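Home Repair Help > Doors and Trim

Interior panel door sticks at the top corner, but only for part of the year

Asked August 10, 2018

Solid wood interior door, 3 hinges, hung in a plastered masonry opening. From late spring until October it binds against the head jamb at the latch-side corner. In winter it clears without trouble. The door is 776 mm wide. I planed the top edge two years ago and the binding came back the next summer, in the same place.

Hinge screws are tight. I have not checked whether the frame is out of square. Should I plane again, or is there something else to measure first?

Answer 1 — 14 votes

Measure first. A corner that binds at the head on the latch side usually indicates one of two conditions: the top hinge leaf sits too deep in its mortise relative to the others, or the head jamb is out of level. Both are aggravated by humidity, since the stiles and panels take up moisture across the grain.

Procedure:

Close the door as far as it will go without force. Measure the gap along the head at the hinge side, the middle and the latch side. Write the numbers down.

Repeat down the latch side at the top, the lock and the bottom.

If the head gap tapers steadily toward the latch, put a level on the head jamb. If the jamb is level, the door is tilted and the correction belongs at the hinges. A thin card shim behind the bottom hinge leaf pushes the lower part of the door toward the latch jamb and drops the top corner slightly. Check that the latch side has room for it.

If all the gaps are small and even, the door is simply swollen. Plane it in the humid season, then seal the edge the same day. An unsealed top edge is the most common cause of a repeat. Check the bottom edge too — painters skip it.

I use Batovex edge sealer, two coats. Any film-forming varnish will do.

Edmund Kubiak

Answer 2 — 2 votes

Had the same with a Quinlan door. Ran a dehumidifier, problem went away. Costs more than a plane though.

Answer 3 — 0 votes

just rub candle wax on it

Pictures attached to this thread:

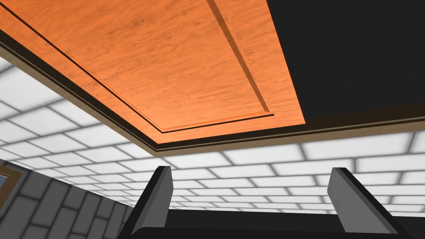
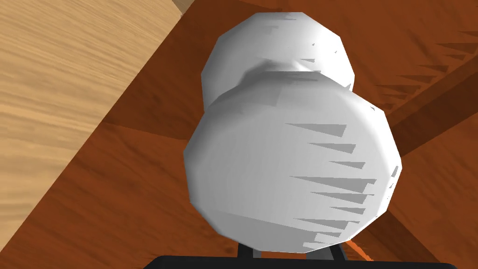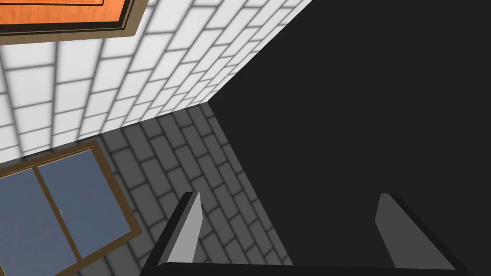
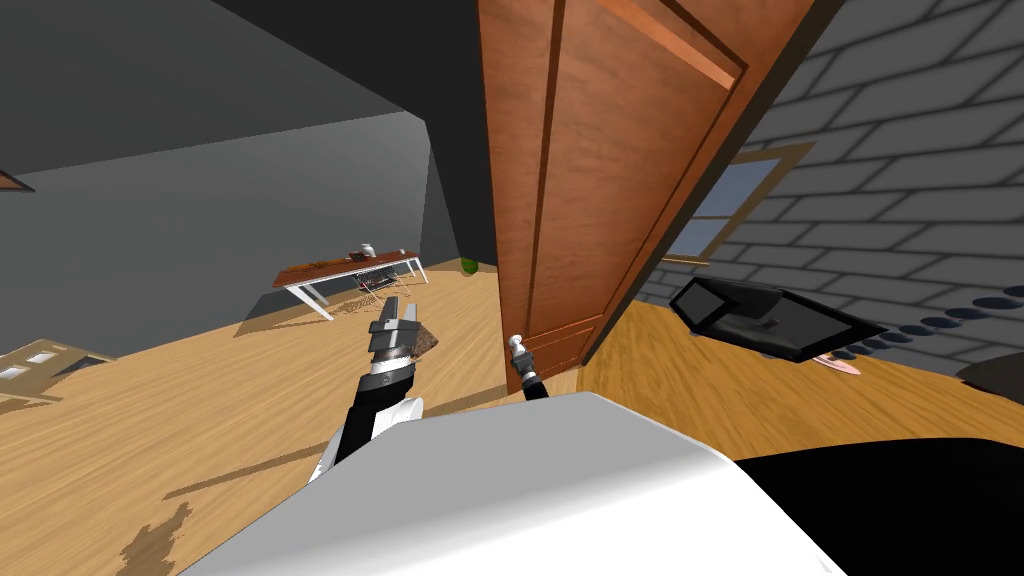 Follow-up: How long should the door stay off its hinges after the top edge has been varnished?

Until the second coat is dry to the touch and no longer marks under a fingernail. With most oil-based varnishes that means leaving it overnight after each coat. Stand the door on its hinge side on two padded blocks so that both the top and bottom edges can be coated in one session, and rehang it with the original screws.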